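Checking In Poly Mailers at a Small Receiving Bench

This page covers the handling of soft parcels (plastic mailing bags) from the time they leave the carrier's sack to the time they are sorted into crates. It does not cover cartons, tubes or anything on a pallet. The procedure was written for the Nirkance stockroom and has been in use at the Pettigrew counter since November with minor changes.

What you need

- A bench or a low seat with clear floor in front of it
- One slotted plastic crate per destination
- A marker and a roll of white stickers
- A handheld scanner, or a printed intake sheet
- A blunt-tip cutter, kept out of reach until sorting is finished

Slotted crates are preferred to solid tubs. Grit and scraps of backing paper fall through the base, and the contents can be checked from the side without lifting anything out. Scuffed rims are acceptable. Cracked rims are not, as they snag thin film.

Step 1. Stage the parcels

Empty one sack at a time. Turn the parcels label side up but do not stack them yet. Pull out any bag that is split, taped over or visibly damp and put it on the hold shelf. Hold items are logged separately on form 12.

Step 2. Pick up with both hands

Support one side of the bag with one hand and grip the opposite edge with the other, thumb on top and fingers underneath. Avoid lifting by the end flap. The adhesive strip is the weakest part of most mailers, and a heavy item will slide toward it and force it open.

Step 3. Flatten the label

Soft bags wrinkle, and a barcode that runs over a crease will often fail to read. Draw the film tight between the two hands until the label lies flat, then tilt it away from overhead light. Glossy film throws a glare that affects laser scanners less than camera scanners. 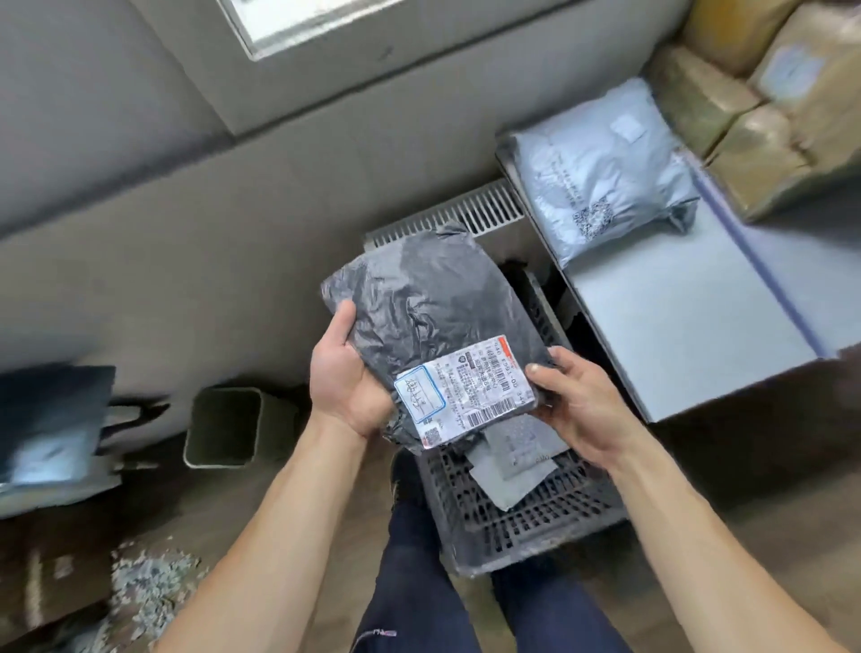 Which barcode should be scanned when a label has more than one?

Scan the barcode tied to the carrier's tracking number, which usually has that number printed next to it. Other codes on the label may be used for routing or by the sender and should be left alone unless the intake system asks for them.

If the scanner returns nothing after 2 attempts, key the number in by hand. Read it back from the screen, not from memory. Dashes and spaces are normally ignored by the intake software, but letters are not.

Step 4. Mark the bag

Write the crate number on a white sticker and place it at the end of the label farthest from the barcodes. It may overlap the blank margin. It must not cover a barcode, a square code or the recipient line. Marker applied straight to dark film cannot be read and rubs off on other parcels.

If a sticker with handwriting is already present, leave it in place and copy what it says into the notes field. Sender marks sometimes refer to a size or a batch and are useful when the packing slip is missing.

Step 5. Place in the crate

Thin, flat packets go in first, laid directly on the base. Bulky bags go on top. Overlap is fine as long as the upper packet does not bend the one beneath it. Stop when the contents reach 7 cm below the rim so that crates can be stacked without pressing on the parcels.

Step 6. Close the batch

Compare the scanner total with the intake sheet before any crate leaves the bench. If the totals differ, recheck the flat packets. Two of them stuck together account for most of the errors we record. Enter the batch as closed and move the crates to the outgoing rack.

Opening is a separate task. Cut along the short edge opposite the label, and keep the labeled panel until the contents have been matched to the order. Returns without the original panel are handled under code 1117 and take longer.

Crates are brushed out every Monday. Lift the crate, tap the base over a bin, and wipe the inside of the rim, where label adhesive builds up.

Procedure maintained by Lụa Tạ. Rack layout and crate numbering are covered on the Biten storage page.

Get new bench procedures by email. Enter your address to join the Skodgate newsletter. You may unsubscribe at any time.

© Skodgate. All rights reserved. Contact | Back to top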